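Print this page | E-mail this article

This site uses cookies to remember your reading preferences. By continuing you agree to our cookie policy.

THE UNION STREET TENANTS' NEWSLETTER
August issue

Getting ready for the storage room changeover

The basement storage room at the Poltlow Building will close at the end of August so the floor can be repaired and the old wooden lockers taken out. When it reopens, each apartment will have one steel locker with a hasp for a padlock. The lockers are being supplied by Tilteck, the same company that did the mailboxes in the north lobby.

Everything now in the room has to be out before the work begins. That includes bicycles, strollers, tires, paint and the boxes along the back wall that have no apartment number on them. Anything left after the closing date will be treated as abandoned and taken away. The building management has agreed to hold bicycles with a tag for two extra weeks, but nothing else.

If you do not know whether you have anything down there, go and look. Several people who moved in during the past few years took over a locker from the previous tenant and never opened it. Randa Masri in 4C found a full set of winter curtains and a sewing machine in hers. The curtains had mildew but the machine ran once it had been oiled, and it is now on her kitchen table.

What to do with what you find

Most of us will bring up more than we want to keep. The choices are the usual ones: keep it, give it away, sell it, or put it out for pickup. Please do not leave things in the hallways while you decide. The fire inspector wrote the building up for this in the spring, and the fine was 500 dollars, which came out of the money set aside for the courtyard benches.

A give-away table will be set up in the laundry corridor for the whole month. Small household goods only. Put things there clean and in working order, and take your item back if it is still there after a week. No mattresses, no car seats, no open food, no medicine.

Gaetano Russo will collect tools in any condition. He repairs hand tools for the lending shelf in the boiler hallway and uses broken ones for parts. He does not want power tools with damaged cords. His apartment is 1A and he is home most mornings until 11.

For books, the branch library no longer takes donations at the desk. Jucélia Pimentel is driving two loads to the used book store on Kurtuluş Avenue and will take yours if they are boxed and light enough for one person to lift. The store does not accept encyclopedias, textbooks or magazines. Those go in paper recycling, with the hard covers torn off the encyclopedias first.

Paint, batteries and chemicals

These cannot go in the regular trash. The county drop-off site takes them free of charge from residents, with proof of address. Latex paint that has dried solid in the can is an exception and can go out with the trash if the lid is off. If you have a partly full can, mix in cat litter or sand and leave it open on a balcony until it hardens.

Oil paint, thinner, pesticides and pool chemicals have to be taken to the site as they are. Keep them in the original containers, upright, and do not combine leftovers to save room. Sakda Rojanasak worked at a drop-off site for several years before he retired, and he says the worst accidents he saw there came from people pouring two half-empty jugs into one at home.

Household batteries go in the coffee tin by the super's door. Tape the ends of any nine-volt or lithium battery. Car batteries are taken back by most auto parts stores, and some will give you a store credit for one.

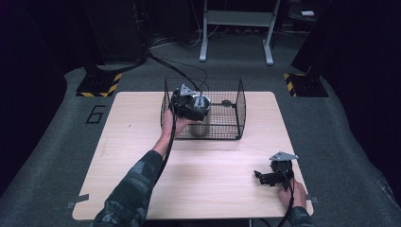
Scrap metal has a separate pickup. Call the city number on the back of the recycling calendar and give them the address and a short list. They will take bed frames, shelving, grills without the tank, and file cabinets. They will not take anything with a compressor unless the refrigerant has been removed and tagged, so an old refrigerator or dehumidifier needs its own appointment.

Packing things that will go back in

The new lockers are narrower than the old ones but taller. Each one is deep enough for a standard suitcase laid flat. Long items such as skis and curtain rods will fit standing up if they go in on the diagonal. A rack for bicycles will be mounted on the wall beside the door, and bicycles will no longer be allowed in the lockers or in the space between them.

The basement is damp from June to October, and the new floor will not change that. Cardboard takes up water and goes soft at the bottom. If you can, move your things into plastic bins with lids that close tightly. Do not use plastic trash bags for clothing or bedding. They trap moisture and they have been put out for pickup by mistake more than once.

Nanami Fujimoto, who handles textiles for a museum, gave us some notes on storing clothes:

Wash or dry-clean everything first. Moths go for wool that has been worn, and stains you cannot see will turn yellow over a season. Let things dry for a full day before folding. Put the heavy items on the bottom. Take out any metal hangers, pins or paper clips, as they rust and leave marks. Cedar blocks smell nice but do not kill moths that are already there. If you suspect moths, seal the item in a freezer bag and keep it in the freezer for two weeks.

For papers, she suggests not storing them in the basement at all. Birth certificates, deeds, immigration papers and photographs belong upstairs in a dry closet, away from an outside wall.

Label every bin on two sides with your name, apartment and a short note of the contents. A list taped inside the lid is useful too. Write it in pencil or permanent marker – ballpoint fades and felt-tip runs. If you store things for a relative, put your own apartment number on the bin and not theirs.

The elevator

The service elevator will have pads up for the month. It can be reserved in one-hour blocks on the sheet in the lobby. Please sign up for no more than two blocks a day. The weight limit is 3000 pounds including the people riding, so it is hard to overload it with household goods, but the door will not close if anything is leaning against the sensor. If it stops between floors, press the call button and wait. Do not force the door.

Two hand trucks and one flat cart are kept behind the front desk. Sign them out and bring them back the same day. The flat cart pulls to the left when it is loaded, so have a second person at the front.

People who cannot carry their things should leave a note in box 12. We will match you with a neighbor. There is no charge and no tipping, please.

Locker assignments and keys

Locker numbers will match apartment numbers, starting with the ground floor nearest the door. You will need your own padlock. The hasp takes a shackle up to three-eighths of an inch thick. Combination locks are fine. The management does not want a copy of your key or your combination, and you should not give either to anyone who comes to your door asking for it.

If you share an apartment, decide among yourselves how to divide the space. The management will not issue second lockers, even where there are unclaimed ones. We asked about this and were told that the spare lockers are being kept for the apartments under renovation on the sixth floor.

Insurance is another matter to check. The lease says the building is not responsible for property in the storage room, and many renter's policies limit coverage for things kept outside the apartment. On one policy we read, the limit for water damage in a basement was 200 dollars. Look for a line about off-premises property or call your agent.

The contractor for the floor is Uron. Work hours are 8 to 4. Expect noise from grinding in the first few days and a strong smell when the sealer goes down. The laundry room will stay open, but the door between it and the storage room will be taped shut. Use the stairs at the south end.

Questions can go in box 12 or be brought to the next tenants' meeting, 7 p.m. in the lobby.

Print this page | E-mail this article

Recent items
– Laundry card machine accepts bills again
– Courtyard benches: where things stand
– Hallway fire inspection results
– How to read your radiator bill
– Package room hours for the summer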